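Threads / Home & Rooms / Bedroom reset, one post at a time

30th May, posted by stillardsundays

OK so I'm finally doing the bedroom. Starting with the bed, as it's the thing everything else gets dumped on.

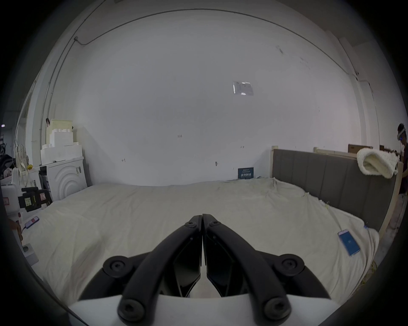
2 min read · 14 posts

1/ Cream-white sheet, wrinkled as anything, two phones lying on it and bits of dry straw or something up by the headboard. I sleep like this!! I'm a grown adult.

2/ Phones first. They live on the bed all day and then I roll onto one at night. New rule: both go on the dresser by ten, and the pink-and-white case one doesn't get to bring its cable to bed either.

3/ Anybody know a good way to get little dry bits off a sheet without just spreading them around? Lint roller gave up on me after one pass. I ended up taking the sheet out back and shaking it like a rug.

4/ The headboard I still love. Gray, padded, with stitching in vertical channels and a light wood frame. It's from Okeke, I got it in February after going back and forth for weeks (the other choice was the Limora one, which was 90 dollars more).

5/ Downside of channels is dust. They collect it like it's a hobby. Narrow vacuum attachment, top to bottom, slow. Took me 14 minutes and I was weirdly into it.

6/ White knitted thing over the corner of the headboard stays. It's chunky and fluffy and I don't care if it's in the way.

7/ The cardboard boxes behind the headboard, though. Those have to go. I keep saying I'll flatten them and then I need a box for something.

8/ Sheet's going in the wash at warm with the Feto powder, and I'm going to try pulling it out while it's still a little damp and stretching it on the bed. My aunt swears by that for wrinkles. Will report back

9/ Also is 8 years too old for a mattress? Asking for my lower back

46 replies · 90 likes · 8 shares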